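**Wrist cam on the Vallatach kit - quick talk with Áine Keane** 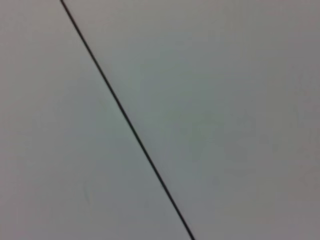
*Wrist camera view, close up: gray surface, one thin dark line.*

Keane runs the kit at Saswood. Two units so far, 460 dollars each for the camera add-on. Worth it? "For lines, yeah. It finds a dark line on gray and stays with it."

Up close is the weak spot. "Gets soft. I'd pay more for better focus." Setup took her 4 hours, mostly teh mount. The manual - "skip it, call Eoin."

Eoin Ó Riain does support at Rafferty. He says a new lens is comming in March. Keane will wait on a third unit till then.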